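Workshop notebook, Gritport dye room
Wednesday, kettle on, a bit after nine

Well, the third weld vat is finished and I want to get it all down before I forget which bucket was which, because last time I trusted my memory and we all know how that went (sorry again, Letay).

We started with 1100 g of the scoured linen from the Pridano roll, wetted out overnight in the big sink. Asnakech had already done the alum on Monday's lot and kindly left me her jar, so I used the same strength and didn't fiddle with it. The dried weld is the new sack, and it smells much more like hay than the last one. I chopped it fairly small and let it sit in a muslin bag at 59 degrees for the whole morning, with a pinch of chalk because our tap water has been so soft lately. I didn't let it go any hotter. The last vat went brownish when I wandered off to answer the phone, and I would rather not repeat that.

The yellow came up lovely and quick! Really sharp, almost lemony along the selvedge, and I was tempted to stop there and keep a length just as it was. I have cut a strip and pinned it inside the back cover for Lâm, who wanted one for the window test.

Then over into the indigo. Three dips, with a good airing between each — I hung the cloth out in the yard the first two times and over the banister the third, when it came on to rain. The second dip gave a bright leaf green and the third took it down to something closer to moss. There is a paler patch near one end where I think the cloth was folded on itself and the dye couldn't get in. Keep it moving next time, and don't chat while doing so.

Weight after rinsing and drying: not taken, the scales were in use. The indigo stock is down to 688 g, so somebody please put it on the Manalo order. Ayana K. has the login; Ayana B. has the catalogue, I think in her bag.

Rub test on a scrap with a white hanky: a little blue on the dry, rather more on the wet. One more soapy wash wanted before anything gets sewn. Letay thinks a vinegar rinse would help and I have my doubts, but we'll split a piece and try both.

Still to do: label the jars, scrub the long spoon, ask Lâm whether the Pillari cushions are to be piped or plain. If they are piped I'll need to dye the cord in the same vat, so I need to know before the weekend. 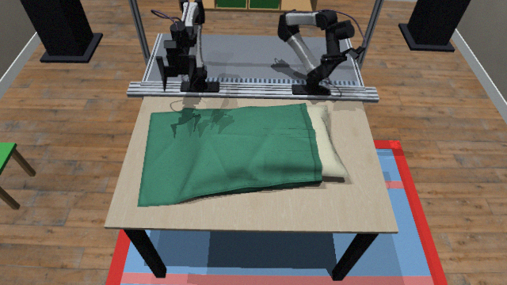

Dark green cloth over the cream pillow, pale table.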